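3.2 Collection of Demonstrations

Demonstrations for the tabletop set were recorded in May at the Dultstead site. Two operators drove the arm by hand controller, and the wrist view was stored with joint positions at 10 Hz. Objects were a capped bottle of dark liquid and several plain colored cups – chosen for easy separation by hue. 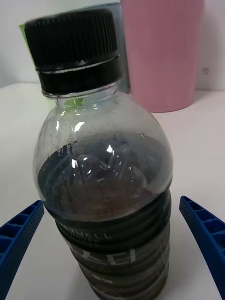

Marta Derkach objected at review that a fixed start pose would teach the policy a path instead of a grasp. Start poses were therefore drawn at random within 12 cm of the target.

Clear plastic gives poor depth readings, so the Ganar policy receives color input only. Glare on the bottle was left in the training data.
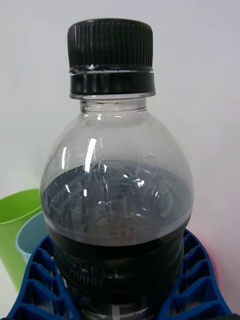

Lev Antoniuk asked whether label text could act as a shortcut for the encoder. We tested this by masking labels in a held-out split; results are in Section 5.

Episodes were trimmed at both ends and checked by a second operator. The final set holds 2000 episodes.

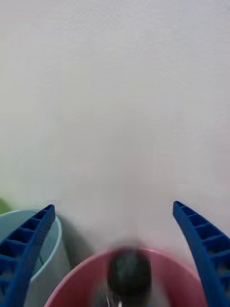 Were failed attempts discarded? They were kept under a separate tag and used only to train the success classifier.

Figure 3. Wrist views from the tabletop set.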